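Sadora halts bowl-sorting arms after gripper fault at Rakovach test room

6 Jun 2026

Robot maker Sadora has told customers to stop using one version of its two-finger gripper after an arm closed on a technician's hand during a table-clearing run at the company's Rakovach test room.

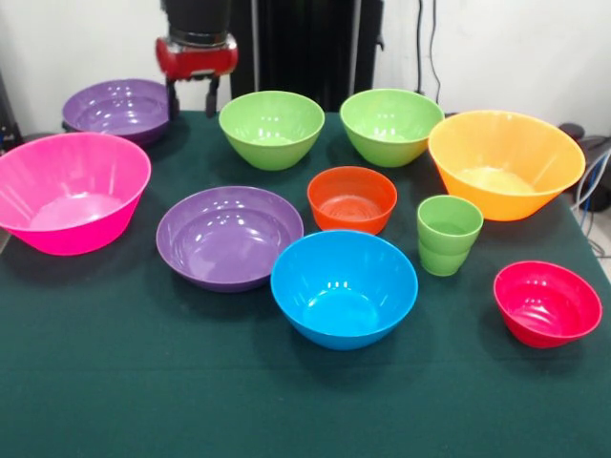

The technician was treated for bruising to two fingers and returned to work the next day, the company said. No bones were broken. Sadora has not released the technician's name.

The notice covers 317 grippers shipped since February. Most went to commercial kitchens and dishware return stations, where the arms pick up plastic bowls and cups and stack them by color and size. Customers with older grippers can keep using them, as can customers who bought the wider model for trays.

According to the company's account, the arm had been working through a set of bowls when it stopped above the table with its fingers open. The control screen showed the job as paused. The technician reached in to straighten a bowl that had been left at an angle, and the fingers closed without a command from the operator.

The technician pressed the stop button with the other hand. That cut power to the arm, but the fingers stayed shut. A coworker opened them with the release lever on the side of the gripper housing. The hand was free in less than a minute.

Lai-ching Yuen, who heads product safety at Sadora, said the cause was a software fault in the way the gripper handles a lost connection.

"The arm paused because it lost contact with the gripper for a moment," Yuen said. "When contact came back, the gripper carried out the last close command it had stored. It should have thrown that command away. The screen said paused, and a person looking at that screen would have believed it was safe to reach in."

The stored command came from a failed pick earlier in the same run. Thin bowl rims are hard for the fingers to hold, and nested items are harder still. When a pick fails, the software tries again up to four times before moving to the next item. Yuen said the fault could only show up if the connection dropped between one try and the next.

Engineers repeated the run 912 times over the following week with nobody near the table. They pulled the gripper's data cable at different points to copy the lost connection. The fingers closed on their own in 91 of those runs.

A second problem came up during the same tests. The gripper is supposed to limit its closing force whenever it has not confirmed an object between the fingers. After a reconnect, that limit was not applied until the next full cycle, so the fingers closed at the force used for heavy dishes. Sadora said both problems came in with the same software update.

The connector on the gripper cable was made by Jindov, which also supplies the cable itself. Jindov said in a written statement that it had inspected the returned part and found wear on one pin. It said the wear was within the range expected for the number of hours the cable had been used, and that a short dropout should not cause a tool to move.

Yuen agreed with that. "Cables wear out. We are replacing this one, but the cable did not close the fingers. Our software did."

Paiva, a food service company that runs return stations in hospitals and office buildings, is the largest customer affected. It has 215 of the grippers. A Paiva spokesperson said all of them were switched off within a day of the notice and that staff were sorting dishes by hand at those sites. The company said it had checked its own records and found three cases in which an arm moved after showing as paused. No one was hurt in any of them, and none had been reported to Sadora at the time.

"Staff wrote them down as jams," the spokesperson said. "The form had a box for jams. It did not have a box for this."

Paiva has since changed the form. It has also asked Sadora for a light on the gripper itself that shows when power is on, so that workers do not have to look back at a screen. Sadora said it was looking at the request and had not made a decision.

The company sent a software fix to a small group of customers last week. It clears any stored command when the connection is lost and keeps the fingers still until an operator presses the restart key. It also puts the force limit back in place at every restart. Sadora ran the same cable test on the new version and reported no unexpected movement.

Grippers at customer sites should stay off until the fix has been installed and a Sadora technician has checked the release lever. Yuen said the lever was stiff on several of the units looked at so far, and that stiff ones will be replaced at no charge. The visits are being scheduled in the order that customers answered the notice.

At Rakovach, work with the arms has started again under new rules. The table is now inside a marked zone, and anyone who needs to move a bowl by hand must first turn off power at the wall and hang a tag on the switch. Pausing from the screen no longer counts as a safe state. Two people have to be in the room for any run.

The company is also going back over the training material it gives to customers. The current guide tells operators to pause the job before reaching into the work area, and includes that step in the section on clearing a jam. Sadora has asked customers to remove that page from printed copies.

Customers who are not sure which gripper they have can find the version on a label under the rear cover. The cover should only be opened with the power off. Sadora said a full report on the incident will be sent to all affected customers once the site visits are finished.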